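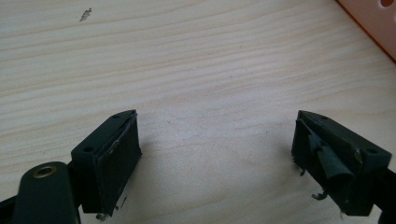 Socks, a basket and a clear table

I have put off sorting the socks for most of November. They come out of the wash with everything else, get pulled to one side because they are fiddly, and go into a bag on the back of the bedroom door. By last week the bag was full and I was wearing odd ones to work.

Mihret Tefera, who I shared a flat with in Jenholm, used to do hers the minute they were dry. She stood at the airer and paired them as she took them down, so nothing ever reached a basket at all. I have tried this and I can't keep it up. I get called away, or the phone goes, and the socks end up on the arm of the sofa. What works better for me is to save them up and do the lot in one go at a table.

The table matters more than I expected. I used to sort on the bed, and a duvet is a terrible surface for it. Small things slide into the folds and you find them at night with your feet. A plain light wooden top is much easier. Darker socks show up straight away, and pale ones are not too bad if the light is decent. I clear everything off first, including the post and the fruit bowl, and give it a wipe.

Then the basket goes in the middle. I used a solid washing-up bowl for years, and a basket with holes in the sides is better. It lets a bit of air through if something has gone in slightly damp, and it is light enough to carry in one hand. Bitell had a few colours when I went in and I came out with a grey one and a pink one. The grey one now has potatoes in it. 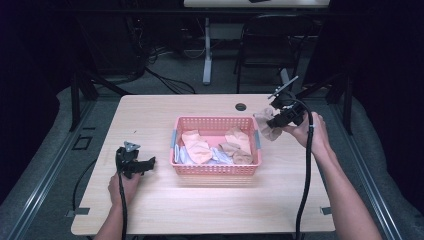

The pale colours are always the slow part. Peach, tan, beige and white all look alike when they are bunched up, and a sheer one weighs so little that it clings to whatever is next to it. I take them out one at a time and lay each one flat on the table before deciding anything. If I try to match them while they are still in the basket I get it wrong, and I only notice when I put them on.

My order is this. Thin ones first, as they catch on things and I want them out of the way. Then anything with a colour to it. White ones last, because there are more of them and by then there is room to spread out. White socks need comparing at the toe and the cuff, as the older ones go a bit grey and won't look right with a newer one.

I don't roll them into balls any more. It stretches the cuff on one sock, and after a while you have a pair where one stays up and one doesn't. I lay one on top of the other and fold them over once, or twice for long ones. Sheer ones I fold in half and leave alone. They go in the drawer on their edges in a shoebox lid, which was Bezawit Admasu's idea. She bought proper dividers from Gukard and says the lid does the same job.

Odd ones go in a separate pile at the end of the table. I keep them until the next wash and then they become dusters. Years ago I would have kept them for ever in case the other one turned up. A few did, mostly from inside pillowcases and once from the sleeve of a coat, but not enough to justify a whole drawer.

Holes I am less strict about. A small one at the toe I will darn if the sock is wool. Thin ones are not worth it, as the thread pulls and makes a ladder beside the mend. I had a card of Feyisa darning wool in a brown that matched nothing I own, and I have used it on everything.

When the basket is empty I turn it over and tap it, as the fluff collects in the corners. Then it goes back on top of the machine ready for the next lot.

I still have the tights to do. They have their own bag.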